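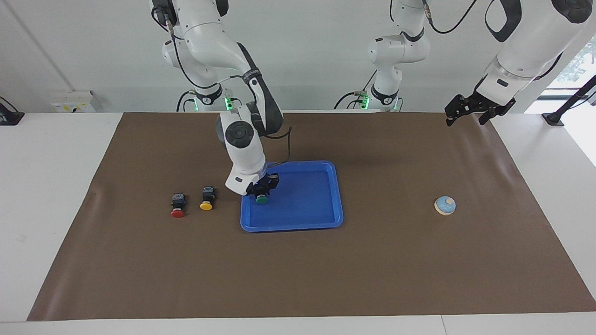 Right arm of the Zokard cell with a green push button over the blue tray.

The Zokard two-arm cell from Tremard is a joy to keep running! Both arms work over one big brown mat, and the green lights at their bases are easy to check from across the room.

Setting up takes almost 35 minutes. Level the table first, bolt down the bases, then run the cables with a loose loop at each joint – a tight cable is the usual cause of a wrist fault.

Looking after it is simple. Wipe the gripper fingers every morning and check them for nicks. We love the new finger pads, which slide off with 2 screws and go back on in the same spot. After 540 hours, check the joint covers for play and run the homing routine on each arm.

Spare pads, cable sets and joint covers are stocked at our Trullell workshop. Order the pad kit as part 335.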